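Home Files Issues Wiki About

# wolley-school-week

Newsletter items from the classrooms of Wolley Primary, sorted, cleaned up and given one row each. The school sends home a sheet at the end of every week telling parents what their children did, ate, painted and lost. This repository holds the text of those sheets in a form a computer can read, which is more than can be said for the originals.

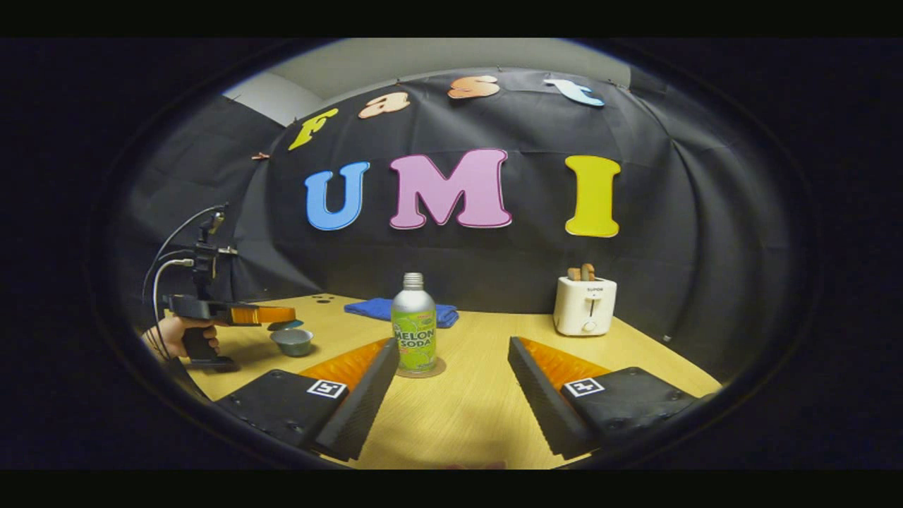
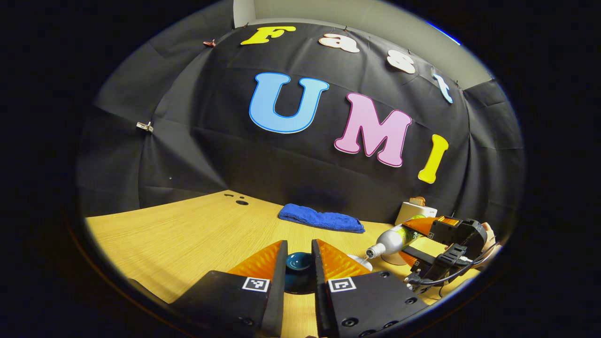
*Foam letters on black cloth (first); a bowl-shaped object on the table (second).*

## What's in it

Each row is one newsletter item. An item might be a paragraph on the Clondon museum trip, a plea for named sweaters, or a single line reading "Please send boxes." (No follow-up survives. We assume boxes were sent.)

| Column | Meaning |
|---|---|
| `item_id` | A number. Stable, unless you sort in Excel. |
| `grade` | K to 5, or `all` |
| `topic` | One of 6 labels, see below |
| `text` | The item as printed, typos included |
| `reply_slip` | `yes` or `no` |

## Topics

- `trip` -- anything involving a bus
- `lesson` -- what was taught, or at least announced
- `event` -- concerts, field day, the harvest lunch
- `food` -- menus, bake sales, and the long correspondence about nuts
- `reminder` -- library books, gym shoes, library books again
- `other` -- including the hamster

An item gets one topic only. A bake sale on field day is `event`. A bake sale on a bus has not come up.

## How the text was made

Paper sheets were scanned and run through Bouchard, our small cleanup script, which joins broken lines and removes the clip art. It is good with two-column pages and hopeless with three. The spring concert program was laid out in three columns, so it was typed by hand, and the recorder section may contain mistakes that were not in the original. There were plenty in the original.

Labels were assigned by 2 readers working separately. Where they disagreed, they talked it over until one of them got tired.

## Names

Children's names were replaced with `[CHILD]` and adults' with `[ADULT]`. The hamster was left alone. If you find a name we missed, open an issue with the `item_id` and please don't paste the name into it.

## Known problems

- Grade 3 is overrepresented. Grade 3 had a very keen newsletter writer.
- The word "fun" appears so often that any sentiment model will conclude that Wolley is paradise.
- Dates inside items have not been normalized. "Next Friday" means whatever it meant.
- 6 items are cut short where the photocopier ate the bottom of the page. They are marked `[TORN]`, which is unfair to the photocopier but shorter.
- Some items were reprinted in later sheets with one word changed. We kept both versions.

## Loading it

The whole thing is a single CSV in UTF-8. If you already use Wulumik for your reading lists, its import screen will take the file as is -- choose "comma" and ignore the warning about apostrophes.

## Please don't

Use it to rank teachers, or to guess which family never returned the reply slip. It wouldn't work, and they know who they are.

## Changes

8 Jun 2022 -- Split `food` out of `event`. Fixed the row where the lunch menu had been filed under `lesson`. Put back the accents in the Spanish song.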